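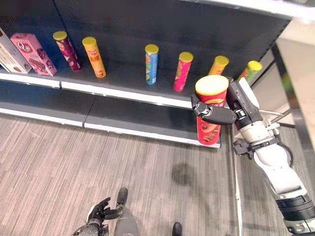 Opinion > Food > Shopping

The shrinking packet has been written about so often that I had promised myself I would leave it alone. Everybody knows the biscuits are fewer and the bars are thinner. What bothers me more is the growth of the box around them. Take an ordinary shop shelf with a pink box on it covered in pictures of chocolate-covered snacks, and near it a red can with a yellow lid. You cannot see a crumb of food in either. You are buying a picture of food, and we have grown so used to this that it sounds fussy to bring it up.

I am going to be fussy. I spent a good part of last winter reading the small print on snacks, at first to settle an argument with my brother-in-law and later out of plain bad temper, and I no longer believe much of what the trade says about why packets look the way they do.

The first thing they say is that the empty space protects the product. Sometimes it does. Crisps need air around them or you end up with dust, and I accept that. But a wrapped chocolate bar inside a tray, inside a sleeve, inside a carton, is not in any danger that the first wrapper couldn't deal with. I had a carton of Valten wafers in the kitchen that held 2 sealed packs, each a good deal shorter than the box. Cut the carton down to fit them and nothing would have happened to the wafers. They would have looked like less, and that is the whole of the matter as far as I can see.

The second thing they say is that the weight is printed on the pack, so no one is being fooled. I find this one harder to be polite about. The weight is printed, yes, in grey on silver, round the back, under the fold. The picture is on the front and takes up most of it. If a firm thought the weight was the thing that ought to guide us, it would put the weight where the picture is. Firms are not stupid about where they put things. They pay people to think about it all day.

I met one of those people, as it happens. Gijs Bakker designed cartons for years, mostly for biscuits and dried fruit, and he now teaches evening classes in bookbinding and seems much happier. I expected him to defend the work or to be ashamed of it, and he did neither. He told me that in his day the width of the box was usually settled before anyone had decided how much would go in it. The shop wanted a certain width facing the customer. The maker wanted at least as much width as the maker next door. "The food came third," he said, and then he asked whether I wanted more coffee.

Now, I don't want to lean too hard on one man's memory. He may have worked for an unusually bad lot. But it fits what I see. When Desmet brought out its thinner almond biscuits, the box stayed as wide as it had been, and the inner tray grew a ridge down the middle which as far as I can tell holds nothing at all. Pavari went the other way and put its nougat in a smaller box, and I noticed that the shop near me moved it down to the bottom shelf soon after. I can't prove those two facts are connected. I would be surprised if they weren't.

There is a campaign, or there are the makings of one, to have all this put right by law. The idea is a limit on empty space, with a fine for going over it. I signed the petition and I had better admit that I did so without much faith. My signature brought it to 800, which is the size of a decent village fete. Rules of that sort also tend to be written with the help of the people they are meant to bother. I can picture the exceptions already: gift packs, seasonal packs, anything fragile, anything "presented". By the time they were done, the limit would cover loose nails and perhaps flour.

People who run small food firms tell me I am being unfair, and on one point they are right. A small maker who uses an honest box stands next to a big one who doesn't, and loses. I don't blame the small maker for then buying a bigger box. I do blame the rest of us a little. We say we want plain dealing and then our hand goes to the larger carton, mine included. I bought those Valten wafers with my eyes open, after months of reading labels, and I bought them partly because the box looked generous.

Nor do I put much trust in the new fashion for "less packaging" printed in green on the front. Less than what? One that I have kept says the card is 2 per cent lighter than before. It doesn't say whether the contents are lighter as well, and when I wrote to ask, I got a voucher.

What I would like is modest and rather dull. Print the weight on the front, in black, as large as the name. Put the price for 100 grams on the shelf in figures that a person without reading glasses can make out, and use the same measure for every snack in the row, so that I'm not comparing grams with "portions" and portions with "pieces". Draw a line on the side of the box to show how high the food comes. That last one was Bakker's suggestion. He said every designer he ever worked with could have drawn it from memory.

I put the line idea to a man who buys for a chain of corner shops, and he said customers would find it confusing. I have thought about that answer quite a lot. We manage to read the level in a kettle.

May 2022

2 comments | 2 shares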